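ZERO, OR HOW TO BUILD A ROBOT ARM NEXT TO OTHER PEOPLE
Speaker notes, version of 30/12/2019. Slot is 28 minutes. Leave 5 for questions, fewer if Hermenegildo is in the room.

Opening (no slide yet)

Say hello. Say name. Don't apologize for the laptop.

Ask who has built an arm. Ask who has finished one. Wait for the second group of hands to be smaller.

Slide 1: What Zero is

Zero is a desktop arm that Mieke Smits and I put together in the Bañuelos workshop, evenings only. It was named after the number of times it had worked when we had to fill in the shelf label. We started in March with a budget that I will show on slide 4 and that Mieke would prefer I skipped.

The plan was to have it pick up awkward things and put them down somewhere else. This is also my job description, so I felt qualified.

Slide 2: The joints

Run through quickly, the drawings are in the handout.

First shoulder: printed, cracked. Second shoulder: printed thicker, cracked more slowly. Third shoulder: aluminum bracket from a Cinov kit bought secondhand, with 76 pages of manual and the page we needed missing. It has held up. I don't love it, but I've stopped looking at it with my hand over the stop switch.

Mention backlash here. Elbow play looks tiny at the elbow. At the fingertips you could park a bicycle in it. We took most of it out with a belt tensioner made from a drawer runner, which Mieke filed to size while I held the flashlight and contributed opinions.

Slide 3: Cables

(Slow down, people write this part down.)

Every cable we ran was too short, then too long. Leave a service loop at each joint, then move the joint through its full travel by hand before you power anything. Label both ends. We labeled one end of everything, and I can tell you that one end is the same as none.

The Ondov driver board reports error 1101 when a motor is disconnected. It also reports error 1101 when it feels misunderstood. We lost two evenings to this. The cure was a new crimp on the ground wire, after we had replaced everything that cost money.

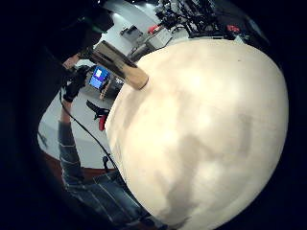
Slide 4: Test objects and money

Our test objects were chosen badly, and I defend none of it. We began with small cubes, because every demo has small cubes, and learned only that we could pick up small cubes. If you want to know what your gripper thinks of the world, give it something it can't get its fingers around. A big pale sphere like this one is good for humility: no corners, no edges, nothing to line up on. The wooden-looking block leaning into it is the kind of thing you reach for next, and it needs completely different finger pads. We ended up with soft pads on one finger and grippy tape on the other, and a test order that goes block, sphere, block, so you can't tune for one and quietly forget the other.

Show the budget. Let them read it. Move on before they add it up.

Slide 5: Working in a shared room

Points to make, any order:

Put the stop switch where the person who didn't build the arm can reach it. Ours was behind the arm for a month.

Cables belong to the table edge. They will migrate toward your knees anyway.

Write down your settings before going home. Hermenegildo Mendoza tidied our bench one night, very kindly, and turned the trim knobs back to the middle.

Close

Run the video if the sound works. If it doesn't, run it anyway and make the motor noise myself.

Handout is by the door. Mieke has the spare brackets and will sell you one.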